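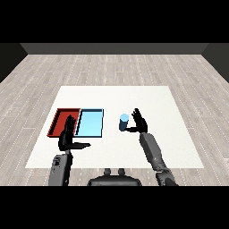 20/02/2026 – Namero trial license, simulator side

Second session with the Namero package. The sales page says "bimanual manipulation out of the box," and we have the trial until the credit runs out, so I'm trying to find out what the box has in it.

Stuck to the sorting task today: two trays, red and blue, and a cup. Loaded it from their task library, no edits. It opens cleanly, which is more than I can say for the Mukotari demo in November. Default camera is behind the robot's shoulders. Fine for watching, poor for judging contact at the fingertips. Added a side view and saved it in our config.

Ran 40 episodes with their stock policy. Their own success flag came up on all but 9. I don't trust the flag yet. Went through the log and it only checks the cup's final position, so a cup knocked into the right place counts the same as one that was picked and set down. Need our own check on grasp contact before I quote any number to anybody.

Other notes:

- Thumb control is coarse. One slider for the whole joint range, no separate limits. Donati's kit had this sorted a version ago.
- Swapping the hand model is supposed to be "one line." It was one line plus a rebuild, and the rebuild failed twice on a missing mesh path.
- Friction on the tray floors is a single global value. Changed it, and the table changed too.
- Reset between episodes takes about 8 seconds on our machine. Too slow if we want bulk data.

Price is 3000 per seat per year. Support is extra, and I can't find what "priority" buys you. Asked by email, got a link to the same page.

The docs keep saying that policies trained here transfer to hardware. I looked for one result with a real cup and real hands and found a customer quote from Nostidia, no figures attached. Maybe it does transfer – I'd like to see the data before we pay for it.

To do: write the contact check, rerun with the same seeds, then repeat with the cup start position randomized (the stock range is tiny). Leave the friction alone until the rerun is finished. Config is in the shared folder under namero_trial, don't overwrite it.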